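Right, finally played the new edition of Flullum last night and I have Thoughts. Bit of a thread, sorry in advance.

First off, the points. My old Trernness warband came to 2482 under the last book and I'd assumed I'd have to leave half of it at home. I lost one unit of archers! One! Everything else went up or down a bit and more or less evened out.

Charging is the big one for me. You now declare before you measure, and if you fail you still shuffle forward 2 inches – straight into everybody's crossbows, in my case. Did it twice. Learned nothing.

Magic's been cut right back. Your wizard gets one spell a turn and a miscast hurts him, not the poor lads standing next to him. I sort of miss the chaos of the old table (page 218, gone but not forgotten). 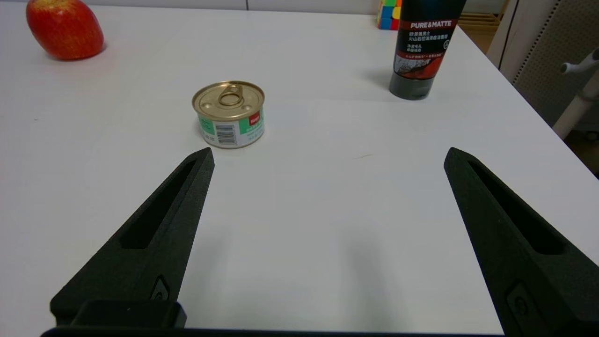 Svitlana Savchuk reckons I've got the miscast bit wrong and the lads next to him still take a hit if he's joined to a unit. She says it's tucked away in the section on characters, right at the end, and she only found it when it killed her spearmen.

OK so I've gone and looked and she's right. Which means my game last night should have gone quite differently in turn three. Wafula, if you're reading this, I owe you a rematch.

Morale I really like though. You test at the end of the round instead of every time somebody sneezes, so it's so much quicker. We were packed up by half ten and we never finish before eleven.

Still no word on rules for the Unnithan riders. I've got a whole box of them undercoated and waiting, so fingers crossed for December.

Next job is rewriting my list without the archers. Anyone want to buy some archers?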